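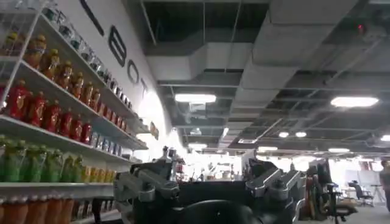 Wivum Hand and Cuticle Balm, unscented

Product code 266
Size: 46 g tin

A thick balm for dry hands, rough knuckles and split cuticles. It is made with beeswax, shea butter and sweet almond oil, and contains no water and no perfume. The texture is firm in the tin and softens when you rub it between your fingers. A small amount is enough for both hands.

The recipe was worked out by Umut Ekinci for nail technicians, who wash their hands many times a day and did not want a cream that left marks on towels and files. It has been sold to salons under the Wivum name since October, and is now available in single tins.

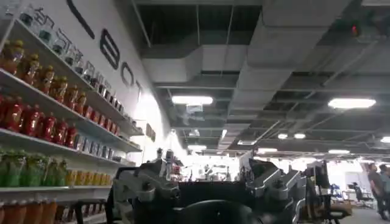 It can also be used on elbows and heels, though the Flovorex foot balm has a softer texture and spreads further. Do not use it on nails just before painting. Oil left on the nail plate will make polish lift - wipe each nail with remover first and leave it to dry.

How to use: take a little on a fingertip, work it into the skin around each nail, then rub what is left over the backs of the hands. Allow 20 minutes before putting on gloves.

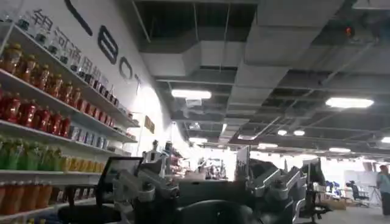

Is the balm suitable for someone with a nut allergy?
We don't recommend it, as almond oil is one of the main ingredients. Try the Gera hand salve, which is made with sunflower oil.

Store below room temperature in hot weather. If the balm melts it will set again, but it may turn grainy. Salon refill tub: 300 g, code on request.

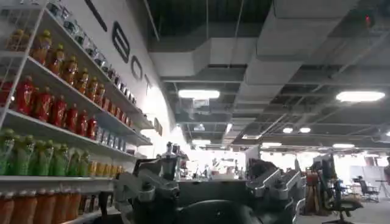

Shelves of bottles, arranged by colour

Trade orders: Martim Gouveia
Page updated 19 May 2018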